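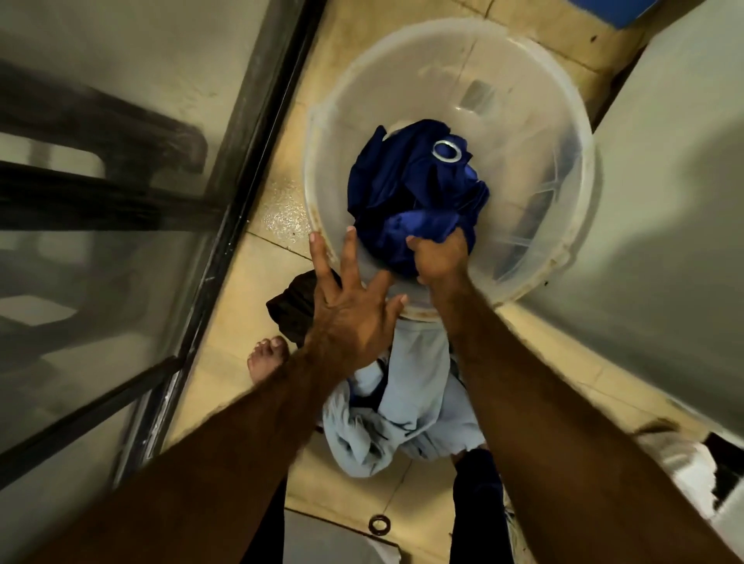

Can you wash grommet curtains by hand without taking the rings out? Most of the time, and the rings on mine don't come out anyway. Cool water, a basin on the floor, no wringing near the metal.

I do one panel at a time. Two in the same basin and the dark one shares its color with the pale one. Ask me about May.

Soap: a small capful. More than that and you rinse all afternoon. I press the cloth down, turn it, press again — no scrubbing.

Satiny fabric shows every crease, so skip the twisting. Lift it, let it drip, roll it in an old towel.

Soak time is roughly 8 minutes for me. Gerd Lammers wrote to say he leaves his overnight. I wouldn't with dark blue.

Change the water until it stays clear. My last lot took 4 changes. The top hem holds the most dust, so open the folds between the rings and work the soap in with your fingers.

Dry the rings with a cloth before you hang anything. I left a panel bunched up wet once and got a gray mark around one of them. It never came out.

Faisal Gilani asked about ironing. Low heat, wrong side, stay off the metal. I mostly hang them back up damp and let the weight do it.

Lining gets its own wash tomorrow.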